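The chores are the hard part

Muvell builds nothing that walks. The company tests what other people build, mostly on behalf of property managers and small manufacturers who want to know whether a machine can take over the dull end of a shift. Hilde Meijer runs the test floor. She has a standing list of chores, and no machine has yet finished all of it.

The list has 11 tasks. Five are household: clearing a table, loading a dishwasher, folding towels, picking clothes off a floor, emptying a small trash can. The other six come from shop floors and include sorting fasteners, feeding a press and moving totes between marked positions.

"Moving totes is the one everybody expects to be solved," Meijer said. "The carrying part is solved. Putting the tote down inside the lines, square, without looking twice, is a different problem. So is letting go of it."

Letting go comes up often with her. A hand with padded fingers grips well and releases badly, she said, and soft plastic tends to follow the fingertip for a short distance. On a tote that costs a little accuracy. On a folded towel it undoes the fold.
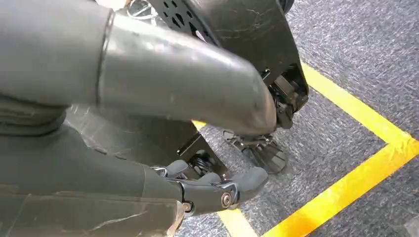
Words: Rhun Gape
November 2019 | Filed under: Handling, Test Methods

Alun Bellis, who writes the scoring rules, wants to keep the tests plain. Positions on the carpet are outlined in yellow tape. A placement counts if the object is inside the outline when the hand has withdrawn. There is no partial credit.

"We tried partial credit," Bellis said. "It produced very good scores for machines that no one would want in a kitchen."

The carpet is deliberate. Most published results come from hard, level floors, and a short pile changes how objects slide and how a wheeled base settles after a stop. Bellis said the error is a few millimeters at the base and considerably more at the end of an outstretched arm.

The two machines that have done best so far are the Voyle and the Hirkex. Over 290 attempts at clothes pickup, the Voyle completed slightly more than half. It was reliable with jeans and shirts and poor with socks, which it tended to press into the carpet. The Hirkex handled socks adequately but needed nearly 1,000 practice runs before its results held steady from one day to the next.

Asked whether that was a reasonable number, Meijer said it depended on who was paying for the hours. "For a press that runs the same part all year, fine. For a house, no. The laundry is different every time."

Shop-floor results are better, and she is willing to be definite about them. Feeding a press from a tray with fixed pockets can be automated now, provided the tray is always presented the same way. Sorting loose fasteners by size can be done at about a third of a person's speed. Neither finding surprised her.

Maintenance was more of a surprise. Efa Wynne keeps the repair log and puts most of the lost time down to fingers: worn pads, slack tendons, pivot bolts that back out under repeated load. Shells and covers get scratched early and then stay much as they are. "I don't log scratches," Wynne said. "I log anything that changes where the fingertip ends up."

She checks the fingertip position against a fixed block at the start of each session. If the reading has drifted by more than a millimeter -- and on older hands it usually has -- the session waits until the joint is reset. Muvell's clients are told to budget for this. Some of them, Wynne said, had budgeted for electricity and nothing else.

Gwion Craddock of Imum, a client that manages rental apartments, has read all the reports. He would like a machine to turn over a unit between tenants and does not expect one soon. "Clearing floors, maybe," he said. "I could use that today if it did socks."

The next round of tests is set for December. It adds wet towels and a dishwasher with a stiff lower rack, and the tote task will be repeated with the outlines made smaller.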